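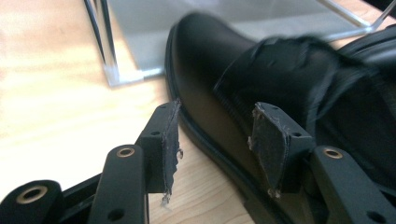
Staff Forum > Facilities and Uniform > Proposed change to the footwear rule, Sayegh House

Posted by elynch_ops
Colleagues are asked to review the proposed change to the footwear rule before it goes to management in July. Under the current rule, all front-of-house staff must arrive in black leather shoes and wear them for the full shift. Under the proposal, staff may travel in any footwear and change on site, provided that a pair of plain black leather shoes is kept in the building.

The allowance would remain at 120 per person per year. It could be spent on new shoes, resoling or polish. Receipts would be sent to this office in the usual way. Comments are invited until Thursday.

Eimear Lynch
Operations

Posted by dunne_e
I support the proposal in principle. Staff at the Vusex site have changed on arrival for 16 months, and the wet weather complaints we used to receive from that building have stopped. The main difficulty was storage. Shoes were left under desks and in the coat room, and two people went home in the wrong pair on the same evening. 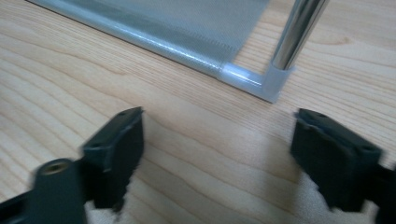
My request is that storage be settled before the rule takes effect. At Vusex the order was reversed, and the coat room was out of use for most of the winter while shelves were found. I would also ask that the wording say "kept in a named space," so that each supervisor knows where to look.

Eoin Dunne

Posted by noreen.nib
I must disagree with part of this. The rule was written for guests, who see staff arriving as well as staff on duty. The main entrance is shared. A guest who meets the desk team in running shoes at 7:45 a.m. will form an opinion before a word is spoken.

There is also the matter of cost. A resole and a new heel at the repair shop we use takes up more than half of the allowance. If staff keep one pair here and one at home, they will ask for two allowances, and the budget has no room for that.

Noreen Ní Bhriain

Posted by elynch_ops
Thank you both. For clarity, the proposal covers one pair per person. A second pair would be at the employee's own expense. The side entrance is open from 6:30 a.m. and could be named in the rule as the arrival door.

Posted by cathal_on
Speaking for the evening team, the side entrance is acceptable to us. We already use it. I would add that leather worn for nine hours and then worn home in the rain does not last, and the present rule causes a good part of the spending that Noreen describes. We submitted 17 repair receipts last winter. Most were for split welts and salt damage.

The evening team suggests the following wording for the care section:

1. Shoes kept on site are to be wiped down at the end of each shift and stored on a rack, off the floor.

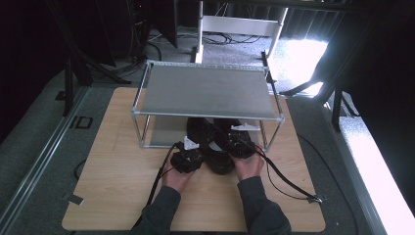 2. Polish is to be applied at least once a week, in a ventilated room, and never at the front desk.

3. Wet shoes are to be stuffed with paper and kept away from radiators.

4. Any pair left unclaimed after a month will be reported to the supervisor.

Cathal Ó Néill

Posted by noreen.nib
Item 4 should say what happens after the report. Item 2 is sensible, although "once a week" will not be enough for the door staff. I withdraw my objection on the entrance if the side door is written into the rule. My objection on cost stands.

Posted by ailbhe_mm
On cost, the figures from the Fikis building may help. Total claims there came to 828 in the last full quarter before the change and fell to almost half of that in the same quarter a year later. It is a smaller team, and I would not want the comparison pressed too far.

We also held a short session on leather care with the Jundix trainees. Attendance was good, and the handout can be shared with any department that asks.

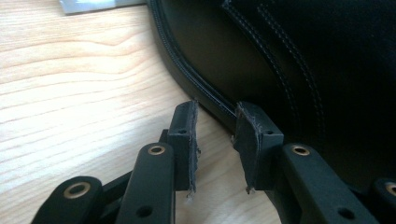
Black leather on a light wooden tabletop.

Ailbhe Mac Mathúna

Posted by dunne_e
Please send the handout to Vusex. We have been using a cream polish that leaves marks on trouser cuffs, and I would like to know what Fikis recommends.

Posted by elynch_ops
The care section will be added to the draft with items 1 to 3 as written. Item 4 will be returned to the evening team for revision. Noreen's point on cost will be recorded as unresolved, and the Fikis figures will be attached. The side entrance will be named in paragraph two.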